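Subject: Re: [floor-and-back] Trundar kitchen pilot, Skollgate site
From: Pascal Bouvier

I've read the Trundar pack twice now and I've read the message below three times, and I still can't find the part that says what happens to the people on the late wash. So I'm replying to everyone and leaving the original in, as I know a few of you at Tollholm weren't on the first mailing.

> Hello all,
> Good news on the kitchen pilot. From March the arm at Skollgate will take
> over rinsing, stacking and wiping down after service. The simulated sink
> area is finished and the arm has done 200 runs in it without a fault.
> Trundar are confident that staff will be freed up for more rewarding
> tasks. We expect to save 60 minutes a shift. There will be a short
> training session for everyone affected. Questions to the list please.
> Aubert project office

Right, questions to the list, then.

First, the 200 runs. Every one of them was done on a computer. I don't mind that as a way to start, and I can see why you'd want the thing to drop pretend plates before it drops ours. But "without a fault" is doing a lot of work in that message. Without a fault in a kitchen with no one else in it, no wet floor, no delivery turning up at the back door in the middle of the rush. The pack has a still from the sink area, which I'm putting in for those who couldn't open the attachment.

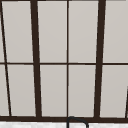

Simulated sink area, window and tap, from the Trundar pack.

Look at the window. Plain grey in every pane, nothing outside at all. Anyone who has worked the Skollgate sink in the evening knows what comes through ours: low sun straight in your eyes for the first part of the shift, then headlights from the yard. We hang a tea towel over it. If the arm finds its plates with a camera, I'd like to know whether a single one of those 200 runs had the sun in it, or a tea towel. Perhaps they did. The pack doesn't say, and the one still they chose to send us doesn't help.

I'd ask the same about steam. The glass at our place is fogged by the second load and the steel is running with water. Who wipes the lens? I suspect I know who, and I suspect it isn't written into anyone's 60 minutes.

Which brings me to the 60 minutes. Saved from what? The late wash is two people, and it's never only washing. One of them signs for the linen, takes the bins down, lets the night cleaner in and answers the phone once the front desk has gone. If the arm does the rinsing, those jobs are all still there, and so is scraping the pans, which the pack puts under "manual preparation". My reading is that we go from two people sharing a job to one person on their own in a basement at 11 at night with a machine they've had a short training session on. I'd want that said plainly before March, and I'd want to hear what happens when they slip, or when the arm stops with a rack half out.

And "more rewarding tasks". Such as? I asked this when the self-order screens went in at Tollholm and was told the same thing in nearly the same words. The counter staff were going to spend more time with customers. What they got was 5 screens to wipe and restart, shorter shifts, and customers who come over only when they're already cross. I'm not saying the screens were a mistake - the queue did get shorter, I'll give them that. I'm saying the hours went somewhere, and it wasn't to the people who'd been promised something better.

I'm not against the arm. My wrists are no better than anyone else's after years of racks, and if it takes the heavy stacking off us I'll shake its hand. But I'd like these in writing from Aubert before anything is bolted to the floor:

- Whether the late wash stays at two people for the whole pilot.
- Who is on call when it stops, and how long they take to get to us.
- How the 60 minutes was worked out, and whose minutes they are.
- Whether training is paid, and held inside the shift.
- What would make you call the pilot off.

That last one matters most to me. A trial that can't fail isn't a trial, and I can't find a line anywhere in the pack about what a bad result would look like.

If anyone from the late wash wants to add to this and would sooner not put their name on the list, write to me off it and I'll pass it on without saying who.

Pascal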